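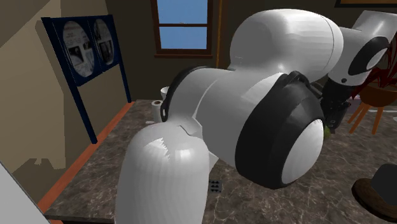
Dindo Samonte

Setting up a first pick in the Fukarano arm simulator

The trial license covers one arm, one gripper and the kitchen counter environment. These steps were run on the Metthorpe build from December.

1. Load the counter environment and place the arm base at the near edge. Leave the default props where they are.

2. Open the joint panel and raise the upper link until the gripper points straight down at the counter. Set the wrist speed limit to 30 percent.

3. Select a small rounded prop close to the gripper as the target. Long props need a grasp angle, covered in part 2.

4. Set the approach height to 49 mm and run the path check. If the path passes through another prop, the check stops and lists the joint at fault.

5. Run the pick three times with the camera in a fixed position. A large black joint housing can hide the target from a low view, so orbit to the gripper side before recording.

Contact settings are the weak point of the product. The default friction is too low for smooth props; I use some 2 times the default. Save the values to the arm profile before closing, or they reset.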